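Subject: Re: [letterbox-parts] Matching old paint on cast hardware, sample block method

> I have 2 mailbox doors from the Grurnwood foundry, one stripped and one
> with most of its paint. I took a chip from the good one to the store and
> had it read on their scanner. The mix looked right in the can and right
> on the stick. On the door it is a full step too light on the front and
> fine on the ledge. Same can, same brush, same afternoon. Is the scanner
> wrong, or is the first coat just thin? I would like to settle this
> before I buy another quart.

The scanner is probably fine. A scanner reads a small flat area under its own lamp at a fixed angle, and your door is neither flat nor under that lamp. Before you change the mix, check how you are comparing. 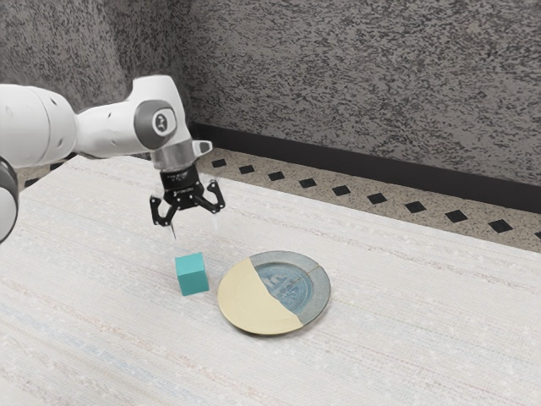
Praltau, July

To pick up where my last message stopped: I have now repeated the comparison with three gloss levels of the same color, and the result is the same each time. Paint on a face that points at the light reads lighter than paint on a face that points away from it. That sounds too simple to write down, but most of the mismatch reports in the archive come down to it. People hold a chip flat in the hand, look at it from above, and compare it with a door that hangs vertical on a wall.

Procedure I use now:

Cut a block of scrap with square corners, big enough that you can see two faces at once from where you normally stand. Prime all of it with the primer you will use on the part. Do not spot prime. Two coats of color, same brush, with the full drying time on the can between them. Then set the block next to the part with one face parallel to the surface you are matching, and compare only that face.

If you want a number, photograph both with a gray card and read the values off the file. Lock the exposure first. My camera's auto setting moved enough between shots to hide the difference I was looking for.
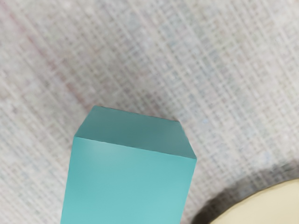
Sheen matters more than hue on these castings. The original enamel had gone flat on nearly every Grurnwood door I have handled, and new gloss enamel over fresh primer will look wrong beside it even when the pigment is right. A matte finish makes the effect of angle easy to judge with few highlights in the way: on the teal block here, the top face reads a little darker and more muted than the front, and there is no pattern on it to account for that. If you had matched the top face against a vertical door you would have asked the store for more black and been wrong. With gloss, you get the same shift plus reflections of whatever is in the room, and I would not trust my eye to separate them.

On film thickness, your other question. Thin coats over gray primer do shift toward gray, so it is a fair suspicion, but you say the ledge is fine. A thin coat should be off in both places unless the paint ran from one to the other. Look at the lower edge of the front for sags. If there are none, leave the thickness alone. 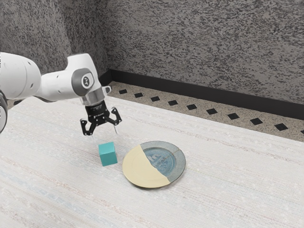

The other variable is what the part was sitting on. A pale bench throws light back up into the lower part of a vertical face and lightens it. A dark drop cloth does the opposite. I keep one piece of gray board for this and use it under everything, sample and part alike, and I note it in the log with the lamp position. If you compare at the bench and then hang the door over brick, expect it to move again.

On supplies: the Antoniadis primer is still the one I use on bare iron. It sands without loading the paper. I use 400 grit between coats and nothing finer. The Polleo alkyd is acceptable on doors and too soft for hinges. I have had it stick to itself where the leaves close, after a week of drying. For hinges, bake it if you have an oven you do not cook in, or leave them bare and oiled.

For the archive, the old casting number for the plain door is 3,558, cast on the inside near the lower hinge. The parts list on the site has it under the door with the flap, and the two do not interchange – the pin spacing is different. If yours carries that number and has a flap, I would like to hear about it.

So, before you buy the quart: make the block, stand it up beside the front of the good door, and look at it at the same time of day you looked before. If the front face of the block is still a step light, go back to the store and ask for the mix to be adjusted by half of what you think you need. Roughly 2 ounces in a jar is plenty for the test.

I have not tried any of this with the metallic finishes and can't say whether it holds there.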